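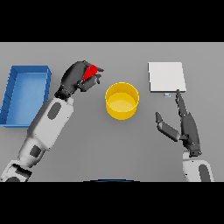

A blue tray and a round yellow bin on a gray tabletop, in a computer rendering.

Color is the cheapest sorting instruction a workshop can buy, and most workshops use it badly. Bornwood, a hardware supplier that keeps 2,998 part numbers in stock, spent years adding shades to its bins until new staff could no longer tell teal from green under the lamps in the back aisles.

Masanobu Uchida, who redesigned the system, began by removing colors. His current scheme assigns one color to a stage of handling: received, checked, returned. Part type is given by a printed label only. The two systems never overlap, so a worn label does not send a checked part back to receiving.

Container shape carries a second signal. Shallow trays hold parts that must lie flat. Round bins take small fasteners, which can be scooped from a curved wall without collecting in corners. Uchida limits each bench to 2 shapes, on the grounds that a third slows down putting things away.

Lighting matters more than paint. Yellow and white drift together under warm bulbs, and dark blue reads as black in shade. Uchida checks samples at the bench at 4 p.m. in October, when daylight is weak. Wada, a smaller shop with roughly 100 bins, skipped that step and repainted the lot in spring.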